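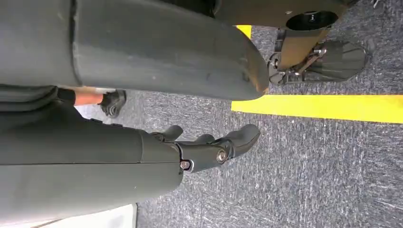

Carpet and floor marking: frequently asked questions
Trimar Interiors, Technical Desk
Last updated 28 August 2023

Which floors does this page cover?
Gray speckled carpet tile of the Puvley range, and yellow floor stripes laid on or next to it. Broadloom, vinyl and painted concrete have their own pages.

Why is the carpet speckled and not a single gray?
The face is a mix of charcoal and lighter gray fibers. On a plain gray tile, lint and small scuffs show within days. The mixed weave hides them between cleanings and makes replacement tiles less obvious next to older ones.

Will ordinary vinyl floor tape hold on carpet?
Not for long. Its adhesive is made for smooth surfaces and only touches the tops of the fibers. Use a carpet-rated tape such as Plosa CM, or order pre-cut inlay strips, which replace a narrow band of the tile itself.

What is the difference between tape and inlay?
Tape sits on top of the pile and can be moved. Inlay is cut into the floor and stays until the tile is changed. We suggest tape for the first months of any new layout – most rooms get rearranged at least once.

How wide should a stripe be?
Our standard stock is 70 mm. A 90 mm version is available for wide rooms where the line is read from a distance. Do not mix widths in one room unless each width has its own meaning on the room plan.

Does yellow mean the same thing in every building?
No. In the rooms we fit, yellow marks the edge of a work area or walkway unless the client's plan says otherwise. Check the plan posted at the door. If there is no plan, ask the person in charge of the room.

How do I prepare the carpet?
Vacuum twice, the second pass at right angles to the first. If the carpet has been shampooed, wait until the backing is dry, not just the pile. Do not use spray cleaner or silicone products on the strip where the tape will go.

How is the tape applied?
Snap a chalk line. Unroll a short length, press it down by hand, and continue without stretching. Stretched tape shrinks back and lifts at the ends. Finish with a hand roller in both directions, then keep wheeled equipment off the line for 12 hours.

Can heavy equipment stand on the stripe?
It can, but the pile underneath will crush and the tape will crease when the load is moved. Keep feet and casters clear of the line where possible. For permanent loads, lay a hard plate under each foot.

Can cables cross the stripe?
Yes, under a low-profile cover. Do not run cables under the tape. The ridge wears through, and the tape pulls fibers when it is lifted to reach the cable.

How do I remove old tape?
Pull slowly, low to the floor, in the direction of the pile. Warm stubborn sections with a hair dryer on a low setting. Residue comes off with the gel remover listed under part no. 1693. Test it on a spare tile first.

A tile edge has come up next to the stripe. What now?
Lift the whole tile, vacuum the subfloor, replace the tackifier tabs and press the tile back. If the edge curls again, swap the tile. At the Londoño building, where the first Puvley floor was laid in June, two curled tiles were traced to tape stretched across the joint. Cut tape at the joint if the tiles are not fully bonded.

Who do I contact?
Product questions: Leidy Nina, Technical Desk. Site visits and room plans: Gilberto Puma, Installations. Please include the tile batch number, printed on the carton label.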